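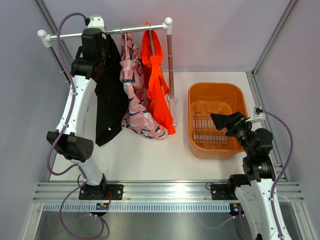
OPINION | LAW & POLITICS

The Mayor Will Not Recall

By Zorica Radulović
Thu 13 August

I have now read all 548 pages of Mayor Živko Grgić's deposition, and I can report that the mayor of Clollville remembers his own name. He got that one on the first try, before his lawyer could object.

After that things go downhill. Asked whether he had discussed the harbor parking contract with anyone at Allano before the bids were opened, he did not recall. Asked whether he'd had lunch with the company's vice president in May, he recalled a lunch, and a very good soup, but could not place who was sitting across from it. By my count he failed to recall 97 times, and I may have missed a few when I got up for coffee.

This is a man who gives a speech every Founders' Day, without notes, that includes the starting lineup of his high school baseball team.

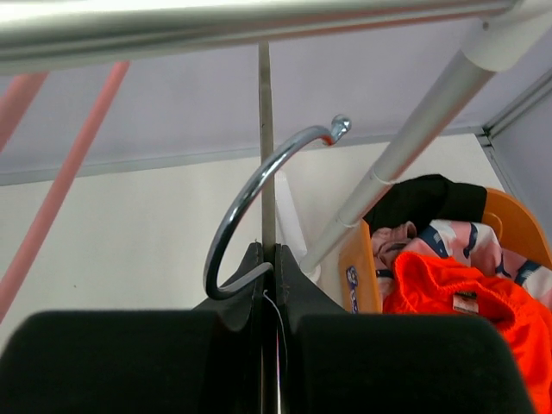 Clollville Ledger Editorial Department

The lawyers I talked to were less excited than I was. Forgetting is safe, one of them explained, the way a raincoat is safe. You can be charged with lying under oath if someone proves you knew better, and proving what a mayor knows is hard work even on his good days.

Viorica Softić, the council member who filed the suit, wants the judge to order a second session. The city attorney calls this harassment. The first session lasted an afternoon and included 2 breaks, one of them for cake, so I suppose harassment has become gentler than it used to be.

I'm with Softić. The contract pays Allano some $2,000 a day of our money, and the losing bidder offered to do the job for less. If the mayor has an innocent explanation, a second session would be a fine place to put it. He could bring his calendar. He could bring the soup.

His supporters say voters can settle all this at the next election. Maybe so, but I'd like to know what I'm settling before I walk into the booth, and so far the sworn record covers his name and his lunch.

The judge rules on the motion next week. The mayor's office says he has it on his calendar.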